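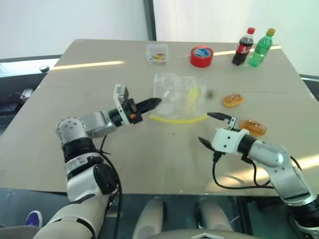
A clear zip bag with a yellow strip, on the packing table at Clokitau.

1/ Clusell Community Pantry is updating its advice on zip bags for dry goods. The changes apply at the Clokitau and Hoklow sites from 10/12/2024.

2/ Donors are asked to use clear bags only. Staff must be able to see the contents without opening the seal. Coloured bags will be returned empty at the front counter.

3/ Please press the bag flat before closing it, then run a finger along the full length of the strip. Rice and lentils are to be packed at 700 g per bag. Flour should be double bagged.

4/ Creased bags remain acceptable provided the seal closes from end to end. Bags with a split seam should go in the soft plastics bin beside the door.

5/ Labels belong on the lower half of the bag, clear of the strip. Write the contents and the month of packing.

6/ Households without bags may collect a pack of 37 from either site. Enquiries may be directed to Dalia Hegazy, Pantry Services.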